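Femurby churches complete first course for lay hospital visitors

April 1, 2019

The joint pastoral office of the Femurby churches has finished its first training course for lay people who visit patients in hospital and in care homes. The course ran through March at the Halletti Hall in Osen Street, and 47 people took part from 13 congregations.

Those who completed it received a certificate at a short service of evening prayer in the chapel next to the hall. The service was led by the Rev Morenike Danladi, who coordinates the office's pastoral work.
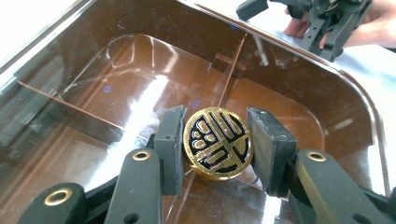

A gold and black medallion with a geometric emblem.

The course was made up of eight evening meetings. The first ones dealt with listening, confidentiality and the rules that hospitals set for visitors. Later meetings covered prayer at the bedside, visiting people with dementia, and what to do when a patient belongs to another faith or to none.

"Most of our people were already visiting friends and neighbours," Mrs Danladi said. "They wanted to know what to say when someone has had bad news, and when to say very little. We spent two whole evenings on that and could have used a third."

Aarti Yadav, a senior nurse on the stroke ward, spoke at the fourth meeting. She asked visitors to check with ward staff on arrival, to sit down where the patient can see them, and to keep the first visit short. She also answered questions about infection control and about bringing food on to the ward.

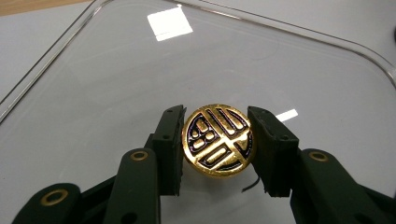

Each person on the course went on two visits with an experienced visitor before the final meeting. Damilola Haruna, who attends the Chae Road chapel, made both of hers at a care home on the north side of the town.

"The lady I met on the first visit wanted the old hymns, so we sang three of them," she said. "On the second visit she was tired and I read her a psalm. I had prepared a lot of other things and I didn't need them."

The cost of the course was met by a collection taken in the congregations last autumn and by a grant from the Halletti Trust. There was no charge to those attending. Printed notes were given out at each meeting, and large-print copies are available from the office.

According to the office, the names of 247 patients and residents have been passed on by families and wards as people who would welcome a visit. Requests can be made by telephone or through any of the local clergy. Nobody is visited without being asked first. 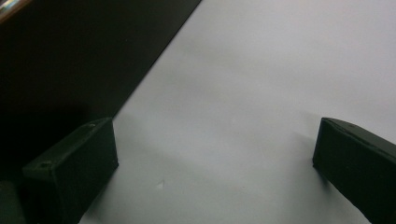

A smooth, pale grey surface with a dark edge alongside it.

The office is planning a second course for the autumn. It will be open to people from the villages as well as the town, and one of the groups is expected to meet in the daytime for those who cannot come out in the evening. Funmilayo Lawal will take over the teaching on dementia from Juniper Alcantara, who is moving to another post.

Those who have already been trained will meet every second month at the Halletti Hall for prayer and to talk over their visits. The first of these meetings will be held after Easter. Clergy who wish to send someone on the autumn course are asked to write to the pastoral office with a name and a short letter of support.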